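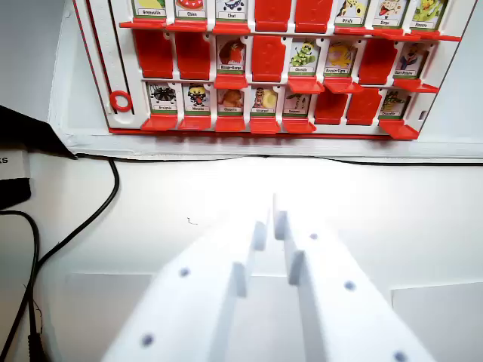 The question that ruins the animal edition is "does it have fur?" It sounds so reasonable. In the old game of faces you asked about hats and moustaches, and a hat is a hat. Fur is an argument. My nephew holds that a robin is furry "on the front bit", and I have lost a whole evening to the matter of spiders.

I have come to think this is the best thing about it. We own the French version, bought by mistake from a man who had listed it as "board game, red", and so the family now conducts its disputes in two languages. The frog is Grenouille. The octopus is Pieuvre, a word I had reached my present age without needing and now use most weeks. Nobody in our house speaks French to any useful standard, but we can all say caterpillar, and I look forward to the holiday on which this saves us.

What I object to is strategy. There is a type of player, usually an adult, who has read that you should split the remaining cards in half each turn, and who therefore asks things like "does its name begin with a letter in the first part of the alphabet?" This is legal. So is eating soup with a teaspoon. Children of 7 ask "is it nice?" and then sulk over the answer, and I would much sooner play them, even though I have no idea whether a polar bear is nice and suspect that it depends on lunch.

A friend at work has the app instead, made by an outfit called Vivex, which flips the tiles for you and won't let you knock down the wrong one. I tried it on a train and felt I was filling in a tax return. Half the pleasure of the plastic board is the clack. The other half is the moment, well into the game, when your opponent goes quiet, looks along the rows and realises that the giraffe should have gone two questions ago.
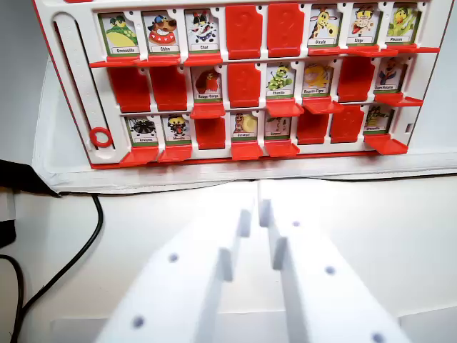
Brayden Lavoie thinks I am wrong about the halving, and wrote to say so at length: the sulking child is playing badly, the alphabet question is fair, and anyone who wants a chat can have one without a board in the way. He adds that a tiger shark is a fish whatever it has on its skin, and that "can it swim?" should be banned because dogs can.

I have read this out at home. We are keeping the swimming question, and my nephew would like Brayden to know that cats can too, if they are made to.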